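Let the Bad Ones Stand

by Gertraud Lanz

I have been teaching two-armed robots by hand for long enough to have an opinion on how it should be done, and it differs from the one printed in most of the guides. The guides say to record clean demonstrations. Sit down, take the controls, do the task smoothly, save it, reset the table, do it again. If you fumble, delete the take. I worked that way at Clorneck for my first contract and I think now that I threw out the best part of the work.

Consider the handover. One arm has a thing, the other arm has to end up with it. A person does this without looking. By remote control it takes real attention, and the hard part is deciding when the first hand should let go. Too early and the thing falls. Too late and both arms pull on it, and you feel that through the controls as a kind of stiffness, if your controls pass on any feeling at all. The ones at Prekia did. The ones I use most often don't, and I go by eye.

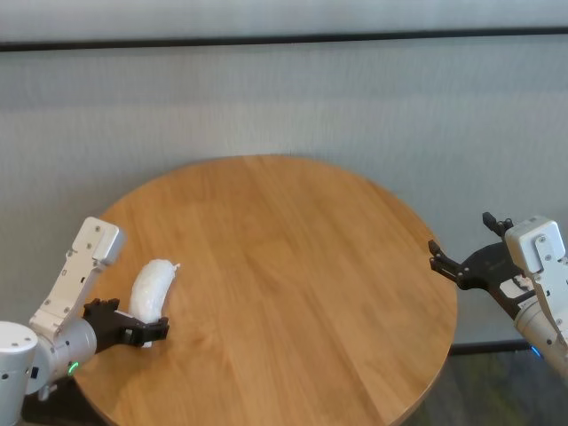
A soft object makes it harder. With a wooden block you get one good grip or you get nothing. With something that gives under the fingers there are a dozen grips that are nearly good, and you can't tell which sort you have until you move. I learned to stop for a moment after closing the gripper, lift a little, and watch whether the thing turned. New operators skip that stop, and the people who trim the recordings like to cut it out, on the theory that a robot standing still is teaching nothing. I disagree with the trimming more than with anything else in the trade. The stop is when I'm looking. Cut it out and the robot learns to go straight from closing to carrying, and it will do that on a bad grip as readily as on a good one.

Speed is the same argument in another form. At Sugden we were paid by the accepted take, and a good operator could turn in up to 46 an hour on a simple pick and place. I was never the fastest. The fast people had one path and they used it every time, from the same side, with the same turn of the wrist. Their recordings looked wonderful when you played them next to each other. The model trained on them did fine until the object was laid down the other way around.
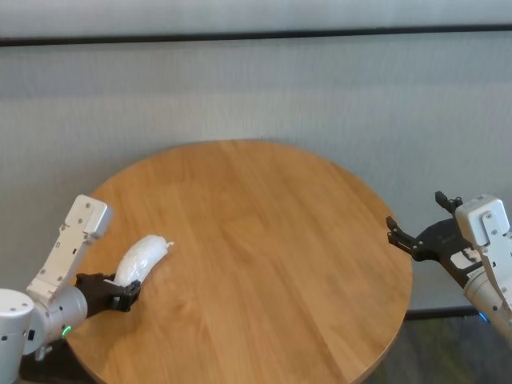 One arm holding, the other open and waiting at the opposite side of the table.

What I would do, if the schedule were mine, is spend fewer takes and spend them differently. Give me 40 recordings of one handover and let eight of them go wrong in the middle and get put right. A slip and a second grip. A reach that comes in too low and has to back out. I don't mean staged mistakes, which always look staged — the hand goes wrong too neatly. I mean the ones that happen anyway, late in the afternoon, that we now delete.

There are fair objections. A model can't always tell the slip from the recovery, and if you feed it both it may learn to slip. I have seen that happen. The answer is to mark the recordings, which costs an operator's time, and operators are the ones best placed to do it. I can say where I went wrong in a take within a second or two of doing it. Ask me in September about a take from June and I will be guessing like anyone else.

The other objection is that hand teaching is on its way out and the robots will soon practice on their own. Maybe so. I was told that at Brondard as well, on my first morning, by a man who then gave me a headset and two months of work. In the meantime somebody is sitting at the controls, and what that person does with their hands is what the robot gets. It ought to include the parts we are embarrassed by.
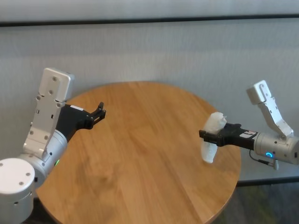
What I ask of new operators

Go slower than you think you should for the first hour. Change the side you come in from. When a take goes wrong, finish it if it can be finished, write one line about what happened, and send it in with the rest. If the person on the receiving end deletes it, that is their decision, but let them be the one to make it.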